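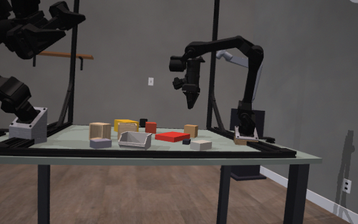 Tollum Open Bench

2022-09-23 | By Beril Taşdemir
Print this article | E-mail this article
Home — Topics — Robotics — Events — Index

The Tollum Open Bench is a yearly open day devoted to robot arms and the simulated rooms in which their work is rehearsed. It is held at Brurska, a small workshop and teaching space founded by Umut Karakaya and Necati Oral, and it has become one of the friendliest ways for a newcomer to get close to the subject.

Background

The first Open Bench was a single talk with 19 people in the room. Oral had wanted to show how a pair of arms could be tried out on a computer before anyone touched a real motor, and the questions went on so long that a second evening was arranged for December. The latest event drew 300 visitors over the day — a splendid turnout for a subject once thought too dry for the public!

The demonstration

The heart of the day is the bench demonstration, run on a large screen in the main hall. Two black arms are modelled at either end of a table, with coloured blocks, plain wooden ones and a few containers set out between them. A guide talks through reach, grip and the order of moves, and visitors are free to interrupt (they do, and often).

Each session lasts 29 minutes. Younger visitors tend to ask about the fingers, older ones about what happens when two arms want the same block, and both lead to lively talk.
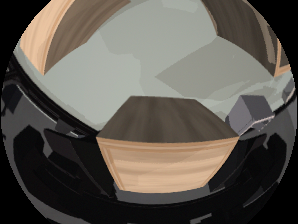

Camera views form the second part of the session. Thắng Thân, who built most of the display software, likes to switch from a plain view of the room to a strongly curved one, in which straight edges bend into arcs and a simple block can take a moment to recognise. It is a wonderful way of showing how much a robot's picture of the world depends on its lens.

Workshops

Five workshops run beside the main demonstration. The most popular is the Valderrama session, named after the room it is held in, where visitors plan a stacking task on paper and then see it played out in Natotico, the workshop's own simulator. Ivars Toom leads a quieter class on modelling everyday materials such as wood grain and shiny black surfaces.

Entry is free, but workshop places must be booked at the front desk on arrival.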